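設備導入検討会 議事録(第4回)

開催日:4月25日
場所:Stullevham棟 2階打合せ室
議題:片付け作業用アームの追加購入、予算の割り振り、5月の予定

1. 前回議事録の確認
異議なし。前回「次回までに決める」とした事項のうち、決まったものはなかった。今回に持ち越す。

2. 購入候補の比較
Gromham社とEngelbrecht社の二社から見積が届いた。本体価格はGromhamが768千円、Engelbrechtが1686千円。差額の説明を両社に求めたところ、Gromhamからは「弊社は安い」、Engelbrechtからは「弊社は高いが長持ちする」との回答があった。参考にする。
Gromhamの見積には手首のケーブルと設置費が含まれていない。含めた額で出し直してもらう。なお、前回の見積には電源も含まれていなかったので、改善は見られる。
保守契約はEngelbrechtが年1回の点検付き、Gromhamは電話相談のみ。電話の受付時間は午前中に限る。

3. 作業内容と必要台数
対象作業は従来どおり、スポンジ類の棚入れとする。二本指のグリッパで一個ずつつかみ、黄色い棚の仕切り板の両側に置く。会議の大半は、青い仕切り板のどちら側に何色を置くかという議論に費やされた。予算の議題より発言が多かったことを記録しておく。

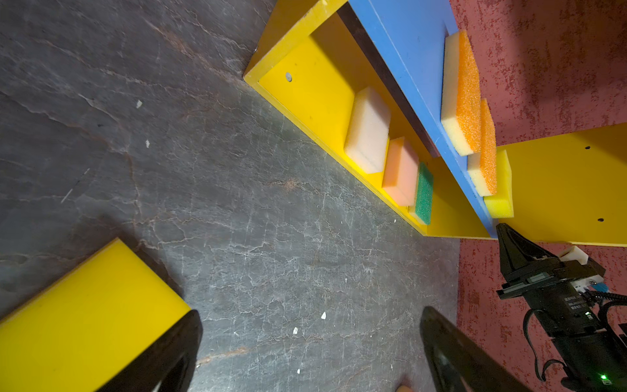
最終更新:5月4日 議事録係(項番4の金額を訂正)

硬いたわし面のついたものと、全体が柔らかいものとで把持力の設定を変えるべきとの意見が出た。指先の交換部品を二種類買う案と、設定だけで済ませる案があり、後者は無料であるため強く支持された。
棚のほうを作り直せばアームは安いもので足りるのではないか、との指摘もあった。もっともな話だが、棚の費用は備品費、アームは設備費であり、費目が違うため本会では扱えない。備品の会で同じ指摘をしたところ、設備の会で扱うよう言われたとのこと。
床に落ちたものを拾う作業を仕様に入れるかどうかは意見が割れた。入れると可動範囲の条件が厳しくなり、Gromhamの標準型では届かないおそれがある。必須条件とせず「望ましい」と書くことで合意した。

4. 予算
Suvau計画の設備費残額は1900千円。Engelbrechtを選ぶと残りは214千円で、予備の指先と非常停止ボタンを買えば尽きる。Gromhamなら余裕があるが、余らせると来年度の枠が減るとの懸念が示された。節約の弊害について15分ほど話し合った。
消耗品としてスポンジ19個の追加購入を承認。本日唯一の全会一致である。

5. 決定事項
・Gromhamに再見積を依頼する。期限は5月中旬。
・Engelbrechtには実機の貸出しが可能か問い合わせる。送料の負担についても聞く。
・把持力の設定案を一枚にまとめる。前回のような12枚の資料は受け付けない。
・仕切り板の色分けは現状のまま。再提案は書面によること。

6. その他
打合せ室の延長コードが足りない。購入の可否は費目を確認のうえ、次回までに決める。

次回は5月、日時は追って連絡する。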